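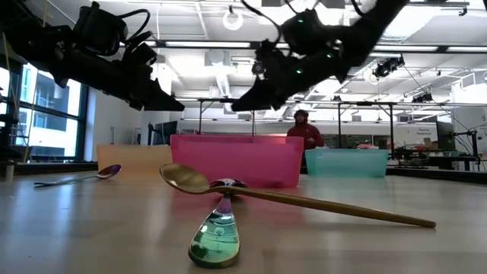
Unit 4: Commissioning a Painted Portrait

Reading: Lindqvist workbook, pages 16 to 29

Terms for this unit
Support: the surface the paint goes on, usually canvas, panel or paper.
Ground: the layer between support and paint.
Deposit: money paid before work starts, often not refundable.

Steps in a commission
1. The client sends a reference photo or books a sitting.
2. The painter sends a small sketch. Changes to pose and cropping are made now.
3. Both sides sign a short agreement covering size, price, due date and who keeps the reproduction rights.
4. The painter works up the portrait. Oil may need up to 10 months before a final varnish, depending on thickness.
5. The client approves the work and pays the balance.

Pricing
The Dudholm studio prices by area, and the Watville studio charges a flat fee per head. Compare both for a two-person portrait. Framing is extra in each case.

For next class
Write a one-page agreement for a portrait to hang in the Steltbridge library. Allow $100 for shipping. Bring two printed copies.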